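Fedano Countertop Oil - Care and Maintenance Guide
Section 4: Oiling and Re-oiling a Wood Worktop

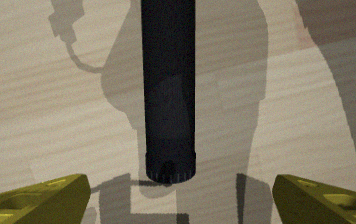
Fig. 4-1. Pale wood surface with fine grain streaks and lighter and darker bands.

This section covers the first oiling of a new worktop and the re-oiling of one already in use. It applies to solid wood tops only. For veneered tops, see Section 6.

Variation in color between bands of grain is normal in pale woods. Oil will deepen the color and make the bands easier to see. Test on the underside first if you are unsure about the final shade.

Before you start

You will need:
- Fedano Countertop Oil, 500 ml
- Sandpaper, 180 grit and 240 grit
- A sanding block
- Lint-free cotton cloths
- Nitrile gloves
- A metal bucket with a lid, filled with water

Room temperature should be between 60 and 80 degrees Fahrenheit. Open a window. Keep pets and children out until the last coat has been wiped down.

CAUTION: Cloths soaked in oil can heat up and catch fire without a flame or spark. Put used cloths in the water bucket as soon as you finish with them. Do not leave them crumpled on the floor or in a trash can.

4.1 Preparing the surface

1. Clear the worktop and unplug any appliances nearby.
2. Wash the top with warm water and a little dish soap. Wipe with clean water and dry with a towel.
3. Leave the top to dry overnight. Wood that is still damp will not take the oil evenly.
4. Sand with 180 grit, always in the direction of the grain. Use light, even pressure.
5. Vacuum the dust, then sand again with 240 grit.
6. Vacuum a second time and wipe with a barely damp cloth. Wait one hour.

Note: Sanding across the grain leaves scratches that show up only after the oil goes on. If this happens, let the coat cure, sand the area with the grain, and start again from step 5.

4.2 Applying the first coat

1. Shake the can well for one minute.
2. Pour a small amount onto a folded cloth. Do not pour directly onto the wood.
3. Rub the oil in with long strokes along the grain. Start at the back edge and work toward yourself.
4. Cover the front edge, the end grain and the inside of any sink cutout. End grain takes more oil than the flat surface and may need to be gone over twice.
5. Wait 18 minutes.
6. Wipe off all the oil left on the surface with a dry cloth. The wood should feel smooth and not sticky.

A new top needs 3 coats. Leave at least eight hours between them. Before the last coat, go over the surface once by hand with used 240 grit paper to knock down any raised grain - very little pressure is needed.

CAUTION: Do not speed up drying with a heat gun or hair dryer.

4.3 Curing

The top can be used lightly the day after the last coat. Keep water, hot pans and heavy items off it for one week. Full hardness takes longer in cold or humid rooms, and a top oiled in December may need several extra days.

4.4 Re-oiling

Put a few drops of water on the area you use most. If they soak in within a few minutes, the top needs oil. Most kitchens need this twice a year. Areas next to the sink may need it more often.

1. Clean and dry the top as in 4.1.
2. Sand lightly with 240 grit. Skip the 180 grit unless there are stains or cuts.
3. Apply one coat as in 4.2. Add a second if the surface looks dull or patchy the next day.

4.5 Common problems

Sticky surface: too much oil was left on. Rub with a cloth dampened with fresh oil, then wipe dry right away.

Dark ring or spot: usually water or metal. Sand the spot with 180 grit, widen the sanded area a little so the edge does not show, and re-oil.

Gray area by the faucet: check the sealant first. Oil will not fix a leak.

Ordering

The oil is sold in 500 ml cans through Verbruggen and Prinbridge stores. To order sample boards, quote part number 600 and the name of your wood.

Section revised June 12, 2023. Text: Haris Stojanovska.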